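3.2 What people remember about snack wrappers

I went into this part of the study sure that color would win. I'd spent most of September going through survey replies from the Filard and Jernberg stores, and shoppers kept telling me they "just grab the red one." So we asked 173 of them to name a snack they'd bought in the past week and tell us anything at all about the bag (we took spelling mistakes, half words, even hummed jingles!).

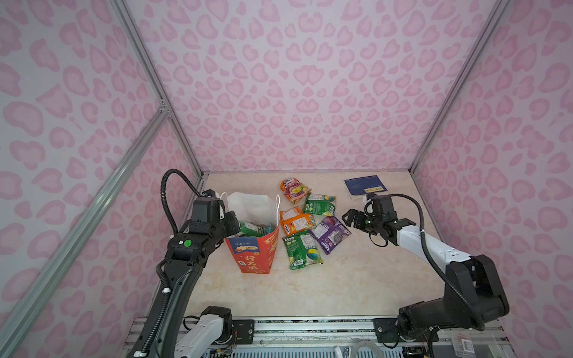 Color came up a lot, sure, but lettering came up more. People who couldn't give me the brand could still tell me the letters were fat, or slanted, or had a line around them. I read 3,501 separate remarks for this and coded every one by hand, twice, and my second pass agreed with the first on 90 percent of them.

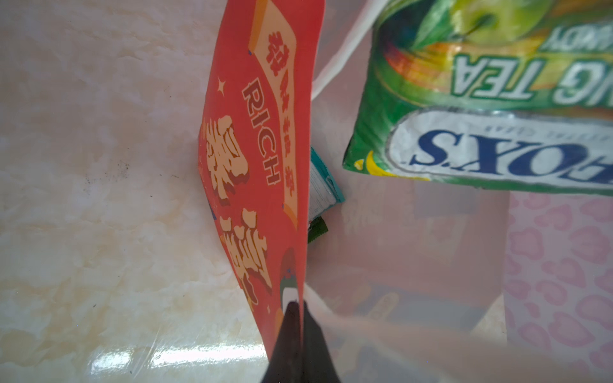

Figure 4. A red snack bag with Chinese characters and the word "RICH" in outlined capitals.

Bags with two scripts were a fun case. Shoppers who read only one of the two still talked about the other, mostly as a shape or a mood, and I hadn't left a box for that on the Semeniuk form. I ended up adding a code called "look of the writing" and going back through everything with it, which ate up two weeks I'd meant to spend on the Tritisari interviews.

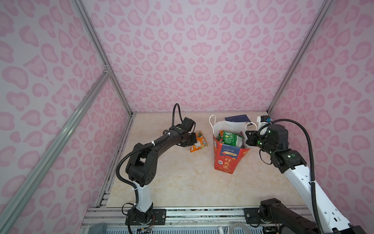 Price hardly showed up at all. I'd love to say that means shoppers don't care, but our question was about the bag, so I wouldn't lean on it. The store receipts in Section 3.3 are a better place to look.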